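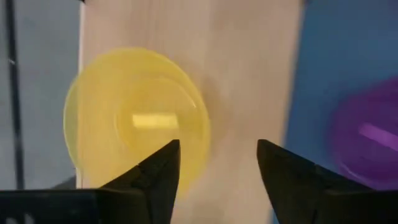 Antoniadis Opens Administrative and Regulatory Practice

Three lawyers join from Stutier; new group to advise councils, utilities and licensed businesses

For immediate release

The law firm Antoniadis has announced the opening of an administrative and regulatory practice, to be led by Evangelia Koutsoukos. The new group will begin taking instructions in May and will advise public bodies, utilities and licensed businesses on planning consents, public contracts, licensing and judicial review.

Ms Koutsoukos joins the firm as a partner from Stutier, where she headed the public contracts team. She has acted for contracting authorities and for unsuccessful bidders in disputes over road maintenance, school transport and waste collection, and has appeared before planning tribunals on behalf of both landowners and local councils. Earlier in her career she was a legal officer in a municipal planning department.

She is joined by two former colleagues. Elaine Conceição becomes a partner and will be responsible for licensing and utilities work. Florian Hofstetter joins as senior associate and will concentrate on judicial review and statutory appeals.

"Clients in regulated sectors have been asking us for this service for a number of years, and we have until now had to refer much of the work elsewhere," said Jörg Sauerland, managing partner of Antoniadis. "Evangelia and her colleagues are well known to the authorities and to the tribunals. We are very pleased that they have chosen to continue their practice here."

Ms Koutsoukos said: "A public body that takes advice before it publishes a tender notice will usually spend far less on lawyers than one that takes advice after a challenge has been lodged. We want to be instructed early, and we have set our fees for preliminary advice with that in mind."

The practice will work closely with the firm's existing property and employment departments. Developers and housing associations already represented by the property department will be able to obtain planning and environmental advice under the same letter of engagement. Existing clients do not need to take any action, and their usual contacts remain unchanged.

Ms Conceição has particular experience of water and district heating licences. She advised Condenine, the heating network operator, on the renewal of its operating licence and on the consultation that came before it. She also lectures on utility regulation and has contributed to a practitioners' handbook on the subject. She is admitted in 2 jurisdictions and works in English, Portuguese and German.

Mr Hofstetter trained at Grekeck and was a judicial assistant before entering private practice. His recent work includes appeals against the refusal of premises licences and a challenge to the closure of a public footpath -- a case in which 388 written objections were placed before the inspector.

Thodoris Athanasiadis, who has handled the firm's smaller licensing matters alongside his property work, will transfer to the new group as a consultant. He will remain the main contact for parish and community councils, to whom Antoniadis offers a fixed-fee initial review of proposed byelaws and leases.

The group will be based at the firm's main office, on the second floor. A programme of morning briefings for council officers and company secretaries is in preparation. The first will cover the conduct of public consultations, including record keeping and the handling of late responses, and will start at 9.30 am. Attendance is free of charge, but places must be reserved in advance through the reception desk.

About Antoniadis

Antoniadis is an independent law firm advising businesses, public bodies and private clients. Its departments cover property, employment, family, private client and commercial law, and now administrative and regulatory law. The firm acts for more than 1,000 clients.

Notes to editors

Interviews with Ms Koutsoukos and Mr Sauerland may be arranged on request through the firm's press office. Portraits of the new partners and short biographies are also available. The partners are unable to comment on current proceedings.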